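用稳定币付款的店越来越多，退款的规矩却还没有写出来

评论

商家收币的那一步已经做得很顺，顾客要把钱拿回来的那一步，大多还靠店主的脾气和聊天记录。我认为支付服务商应当把退款做进产品里，写进合同里，并且为此承担一部分成本。
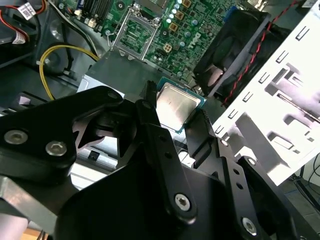 文／Fouad Morsy
2026年2月11日

去年11月，我在Kevunham的Bouazza买过一副耳机，标价折合219个稳定币。柜台上摆着Skutia的收款码，我用手机钱包扫了，几秒钟后店员的平板上跳出“已到账”，他把小票撕给我。整个过程比刷卡快，也没有人要我签字。

耳机左边没有声音，我第二天拿回去退。店员试了一下，承认是坏的，然后开始找退款的按钮，没有找到。他打电话给老板，老板说让顾客留个地址，晚上转。我把钱包地址念给他听，念到一半他说还是发消息吧，于是我们加了联系方式。钱是三天后到的，到的是216个多一点，差额老板说是网络费和兑换损失。我没有再追，为这点差额再跑一趟不值得。

我讲这件事，不是要抱怨这家店。老板没有赖账，店员态度也好。让我在意的是，同样一副坏耳机，如果我当时用的是银行卡，店员会把卡号后几位核对一下，在终端上选原交易，按退货，全额退回，顾客什么也不用知道。换成稳定币以后，付款这半程缩短到几秒，退款那半程退回到了熟人之间互相转账的水平。

这半年我在Kevunham和附近几处地方问过不少用Skutia收款的店主，有卖面包的，有修自行车的，也有开诊所的。据Skutia自己的地方推广材料，镇上已经有67家商户接入。我问的问题只有一个：顾客要退钱，你怎么退。答案大致都一样，先看情况，然后手动转。有人从店里的钱包转，有人从自己的私人钱包转，有人干脆给现金，还有一位说他从来不退，“币付出去了就是付出去了，链上改不了”。

最后这句话我听过很多遍，说的人往往觉得它是一条物理定律。我想先把它拆开。

链上不可逆，和店里不退货，是两回事

一笔转账被网络确认之后无法撤回，这是技术上的特征，我不反对，也不打算要求谁去修改它。不可逆有它的好处，商家不必担心两个月后银行忽然通知说某笔款项被持卡人争议，货已经寄走，钱却被扣回去。做小生意的人对这种事的恐惧是真实的，很多人愿意收币，原因就在这里。

可是退货从来不需要撤回原来的那笔交易。顾客拿现金买东西，钞票进了钱箱，那张钞票也没有“撤回”这一说，店主从钱箱里另外拿出一张给他，事情就完了。现金同样不可逆，现金交易照样有退货，因为法律和习惯都规定了，坏的东西要给人退钱。付款工具能不能倒着走，与卖方有没有义务把钱还给买方，中间没有推导关系。

那位不退的店主，如果顾客付的是现金，他多半不敢这么讲。换成币以后，他敢讲了，顾客也半信半疑地接受了。我觉得这里面有一种不知不觉的转移，技术的描述被当成了交易条款来用。顾客在扫码之前并没有同意放弃退货的权利，收银台旁边也没有贴出来，但扫完之后大家的行为就像他同意过一样。

支持者会说，这是教育问题，等大家熟悉了就好。我不太相信。银行卡刚普及的时候，商家也未必清楚退款该怎么操作，把这件事理顺的是终端机上那个退货键，还有收单合同里那几页没人爱看的条款。店主没有上过课，他只是按键。

手动转账到底麻烦在哪里

没有开过店的人可能会觉得，手动转一笔钱能有多难。我把几位店主告诉我的情况放在一起，麻烦至少出在下面几处。

首先是退到哪里。顾客付款的地址，不一定是能收退款的地址。很多人是从交易平台直接扫码付的，链上看到的付款方是平台的一个公共地址，店主如果照着这个地址把钱退回去，钱就进了平台的大池子，顾客的账户里什么也不会多。Vedumgate的帮助页面上写着，用户应避免让第三方向其出款地址转账，此类款项可能无法找回。写得很清楚，可是站在柜台后面的人不会去读一家交易平台的帮助页面，他连顾客用的是哪一家都不知道。

修自行车的那位店主就吃过这个亏。他按原地址退了一笔，顾客说没收到，他把交易记录发过去，链上显示成功。两个人都没有说谎，都觉得对方在说谎。后来他又退了一次，等于付了双份。再后来他定了个规矩，凡是用币付的，退货一律换购物券。

然后是退多少。标价用的是本地货币，付款用的是稳定币，中间有一个换算。付款那天的汇率和退款那天的汇率不会完全一样，差得不多，但总有一方要吃下这点差。加上网络费，加上商户把币自动换成本地货币时服务商收的那一道，退款的时候再换回来又是一道。银行卡退货也有这些成本，但是由规则事先分好了，顾客看不见。现在没有规则，于是谁先开口谁定，而先开口的通常是手里拿着钱的那一边。

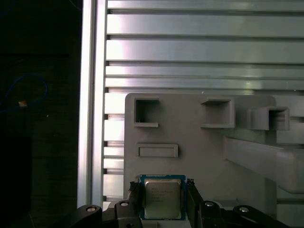 一枚处理器，金属顶盖，四周是蓝绿色基板。

还有一处是账怎么记。Skutia给商户的后台里，收款是一条一条列好的，带时间、金额和单号，导出来就能交给会计。退款不在里面，因为系统根本不知道发生过退款，那只是店主钱包里一笔往外的转账，收款人是一串字符。诊所的会计告诉我，她每个月底要拿着老板的聊天记录，一笔一笔去对这些字符是谁。她对得上大部分，对不上的就先挂着。税务上，没有凭证的支出很难冲减收入，也就是说，老板退了钱，账上还可能照样算他收了钱。

我特别想提醒那些热心推广的人注意最后这一条。大家总以为退款难伤害的是顾客，所以把它看成消费者保护的题目，商家听了天然有点抵触。可是在我问到的人里，抱怨最多的是会计。一个老实退款的店主，在现在这套做法下，既多付钱，又多花时间，还要冒记错账的风险。那位一概不退的反而最省事。一套制度如果让老实人最累，过一阵子老实人就会变少。

服务商的说法

我给Skutia的商户支持写过信，问有没有做退款功能的计划。回信很快，也很客气，意思有两层。一层是说公司只提供收款技术，不介入买卖双方的关系；另一层是说商户可以自由选择用任何钱包向顾客转账，所以退款在技术上从来没有障碍。

第二层我前面已经回答了，没有障碍和有办法之间隔着一位对着聊天记录加班的会计。第一层值得多说几句。

只提供技术、不介入关系，这句话在别的场合也许成立。假如Skutia卖的是一台打印收款码的机器，卖完就走，那它确实没有义务管退货。但它收的是按笔提成的费用，每一笔款项都从它的系统经过，汇率由它报，到账由它通知，兑换由它做，商户协议由它起草，单方面可以修改。它的推广材料上印着“像刷卡一样简单”。既然拿刷卡来比，就要把刷卡的后半程也比进去。顾客看到这句话，合理的理解是出了问题也能像刷卡一样处理。

而且，服务商是整条链上唯一有能力把这件事做好的一方。它知道每笔款的单号，知道当时的汇率，能够识别付款来自私人钱包还是交易平台，也有开发人员。让几十家小店各自摸索，每家都要把同样的错误犯一遍，修车店付过的双份退款，面包店迟早也要付。由一家公司做一次，成本要低得多。这个道理和食品安全、电器标准没有什么不同，责任应当放在最容易承担它的人那里。

我也听过一种比较坦率的辩解，来自一位在这一行做过产品的朋友。他说退款功能不难做，难在做了以后，公司在监管眼里就更像一家支付机构，要多交许多材料，多留一笔准备金。所以大家都装作这件事不属于自己。我理解这种考虑，做生意要算账。但如果一个功能缺失的理由是不想被人看清自己在做什么，那么顾客和商户有权知道这个理由，不该被告知说这是区块链的特性。 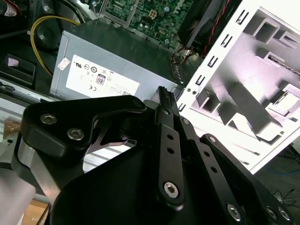
我主张怎么做

我的要求不高，没有一条需要发明新的技术，也没有一条需要改动底层网络。

付款的时候就把退款地址定下来。扫码页面多问一句：如果退货，钱退到哪里。私人钱包可以默认退回原地址，检测到是从交易平台付出来的，就要求顾客填一个自己在平台上的充值地址，填好以后和单号绑在一起。多这一步大概会让付款慢几秒，我认为值得。实在不愿意填的人可以跳过，小票上注明未登记退款地址，日后由他自己到店里补。

退款要从原单发起。店员在平板上找到那一笔，按退货，输入全额或者部分金额，钱从商户在服务商那里的余额扣，余额不够就从下一批结算里扣。后台自动生成一条带原单号的记录，会计导出来就能用。现在店主从私人钱包里往外掏钱的做法应该尽快结束，这对他自己也不安全。

金额按本地货币算。顾客付的时候小票上写多少，退的时候就退多少，折成稳定币用当天的报价。商家标价用的是本地货币，顾客心里记的也是这个数。坏货引起的退款，网络费和兑换费由卖方和服务商分担，顾客不出。顾客自己改主意要退的，可以由顾客承担网络费，但要在付款前写明。

在收银台把规矩贴出来。有些店确实不想退，只要法律允许，可以不退，但要在扫码之前让人看到。字不必多，一行就够。我在Kevunham走过的店里，没有见到哪一家在收款码旁边写过退款的事，连愿意退的也没写。

争议要有个去处。我不主张把银行卡那一套争议程序整个搬过来，那套程序偏向买方，小店受不了。可以做得简单些，商户和顾客对某笔退款有分歧，任何一方都可以在单号下面留言、传凭证，服务商的人在规定期限内给个意见。意见不强制执行，但留在记录里，真要打官司或者去找消费者机构投诉，双方手里都有东西。

会有人反对

有几种反对意见我预先想过，有的我觉得有道理。

有人担心退款功能会招来骗子。买了东西，退货，让商家把钱退到另一个地址，原来那笔钱的来路可能不干净，这样就洗了一道。这个担心是对的，所以我才坚持退款地址要在付款时登记，退的时候不能临时换，要换就得出示证件并留下记录。现在手动转账的做法，顾客随口报一个地址店主就转，在这方面反而是门户大开。

有人担心小店现金流紧，余额被扣会周转不开。银行卡收单也有这个问题，做法是按批结算，退款在批次里抵。面包店一天能有几笔退货呢。卖大件的店另说，那种店本来就应该预留一点。

还有人从理念上反对，说加密货币的意义就在于不需要中间人，加进这么多服务商的职责，又走回了老路。我尊重自己保管私钥、点对点付款的人，他们之间怎么约定是他们的事，我的主张不涉及他们。我谈的是商户协议、收款平板和按笔提成，中间人在这里早就有了，而且在收费。既然有了，讨论他该干什么活，算不上背叛理念。

也有店主对我说，眼下用币付款的人少，不值得折腾。镇上开通钱包的居民，按推广方的说法有近2000人，经常用的肯定没有这么多。我的看法是正因为少，才适合现在定。笔数少的时候改流程，培训几个店员就行；等到每天排队扫码，再来告诉大家小票上要多一行字、付款要多一步，阻力会大得多。银行卡的许多毛病拖到今天，就是因为早年觉得以后再说。

关于地方政府

Kevunham的镇政府去年给接入稳定币收款的商户发过一笔小额补贴，用于购买平板和贴标识。我对补贴本身没有太大意见，数额不大，店主也确实用得上。但是发补贴的条件里只要求商户能收款，没有一个字提到退款、记账或者告示。公家的钱既然花了，附带提几个条件并不过分。

下一轮补贴如果还有，我建议镇里改一下申请表，要求服务商证明其系统能够从原单发起退款，并且能导出记录；要求商户在收款码旁边张贴退款规定。做不到的服务商不列入推荐名单。镇政府管不了一家外地公司的产品路线，可是它能决定把谁的名字印在自己的小册子上，公司对这个是在意的。

消费者方面，现行的法律已经够用了。坏的商品应当退，付款方式不影响这项义务，法律条文里找不到“用币支付者除外”的字样。缺的是有人把这句话对店主和顾客各说一遍。镇里的服务大厅有一块放宣传单的架子，印一张放上去，花不了多少钱。

对顾客，我也有几句实在的建议，在服务商动手之前先用着。买贵一点的东西，付款之前先问店员怎么退，让他把话写在小票背面。尽量从自己的钱包付，少从交易平台直接扫码。小票拍下来，连同链上的交易编号一起存着。退款时用文字发地址，别用嘴念，念错一个字符钱就没了。如果对方说要扣网络费，请他给你看扣了多少。

我自己后来还在Bouazza买过东西，一根充电线，用的还是稳定币。老板记得我，说耳机那次不好意思。我问他现在退款怎么弄，他说买了一个本子，谁退了什么、地址是什么、哪天转的，都写在上面，放在收银台下面的抽屉里。他翻给我看，字写得很整齐，地址抄了满满两行，有一处涂改过。

我把Skutia的回信转给了他，他说他也收到过差不多的一封。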